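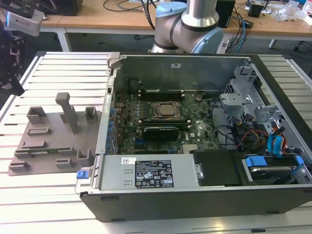
Tower on its side, processor and memory slots showing.

July 11, 2021

Rained again. The bathroom ceiling has started on its second continent. In April it was a modest grey freckle over the shower, and I wiped it off with the spray that makes your eyes run and felt very much the householder. It came back in May with relatives.

So the dehumidifier question can't be put off any longer. I have been putting it off by reading about it, a method I also use for tax and running. By now I know the difference between the compressor kind and the desiccant kind well enough to bore a bus queue. Compressor for warm rooms, desiccant for cold ones. Our bathroom is a warm room for the length of one shower and a cold one for the rest of the day, and the guides are silent on what you do about that.

The two I keep going back to are the Moro and the Fulier. The Moro is small and white and looks like something you would keep bread in. The Fulier is on castors and has a laundry setting, a night setting and a light that changes colour to tell you how damp you are, as if I needed telling by a light. It costs £200, and for that I would like it to do the ceiling as well.

Went down to Lại at lunchtime to look at them in the flesh. Lại used to sell only rice cookers and extension leads, but has crept sideways into anything with a plug, and you have to turn your shoulders to get down the middle aisle. They had one Moro out on the shelf, unplugged, with somebody's chewing gum wrapper in the tank. I took the tank out and put it back. I took it out again. It holds 600 ml, so about two mugs and a bit, and it slides out from the back, where on our bathroom shelf there would be a wall. I stood there holding it for long enough that the lad at the till asked if I wanted a bag.

Didn't buy it. Bought an extension lead.

Came home and remembered the loan machine, the old one from the cupboard under the stairs at my parents', which has been in our hall since last weekend with its flex wrapped round its middle. It is beige. It has one dial, numbered from one to five, and a sticker that says Surdale and nothing more. I can find no trace of Surdale anywhere, so either it was the make, or the shop, or the caravan park where it spent its youth. I plugged it in on the landing on Friday's principle of better than nothing (I have several principles, they all amount to that) and it has been running since Thursday night.

The noise is hard to convey. It isn't loud so much as interested. It hums, thinks, has a sort of cough, then hums a bit higher. At some point in the small hours it stops altogether and you wake up because of the quiet.

First night it collected 300 ml, measured in the Pyrex jug because there are no marks on the bucket. Second night, with the bathroom door propped open and the landing window shut, around 600. I was absurdly pleased. I carried the jug into the kitchen to show it off, this jug of what had until lately been our air, and was asked to please not put it next to the gravy.

What I can't work out is whether that's a lot. If it goes on taking out the same every night, is it drying the flat or just drinking the weather? There's a rule somewhere about windows. My mother's view is that you open them, always, in all seasons, and that damp is a thing that happens to people who don't. She has held this view through three houses, each of them damp.

I did try keeping a chart. Dial setting, door open or shut, showers taken, towels drying on the rail. By the second day the towels column had caused bad feeling and I stopped.

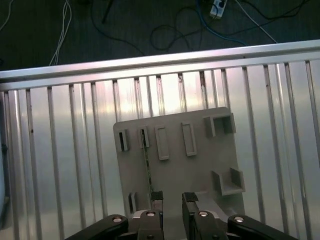 Couldn't I hear that it was the fan in the bathroom that wanted seeing to, came the voice from the landing, and had anybody ever had the cover off it? No, I said. Well then, said the voice. It might be full of fluff. You could run that beige thing till Christmas and still have a black ceiling if the fan was only going round for show.

I said I would look into it, meaning the guides. The voice said it meant a stepladder.

So, stepladder. The cover comes off with a sort of quarter turn that the last tenant had discouraged by painting over it. Switched the thing off at the isolator first, then stood on the second step with a butter knife, scoring round the edge and getting magnolia in my hair. When it let go it let go all at once. I won't describe the inside. There was enough felt in there for a small hat. I did the tissue test before and after, where you hold up one sheet of loo roll and see if the fan will have it. Before, the sheet hung there like washing. Afterwards it went up and stuck, and I called everyone in to see, and one of them came.

This doesn't mean I was wrong about the dehumidifier. I have said so twice. The bedroom window still streams in the mornings, and the back of the wardrobe has a smell like a church hall, and no fan in the bathroom is going to reach round there. I still think the Fulier. Possibly the Moro, if the shelf could go eight inches to the left, but the shelf is screwed into the only bit of that wall that takes a screw.

Tonight: beige one in the bedroom, dial on three, door shut. Bathroom fan on for half an hour after the last shower. Towels to go on the airer in the kitchen, by agreement. Must ring my mother and find out what Surdale is, and whether she wants it back.

Still raining. Ceiling spray is on the list, and new rubber gloves.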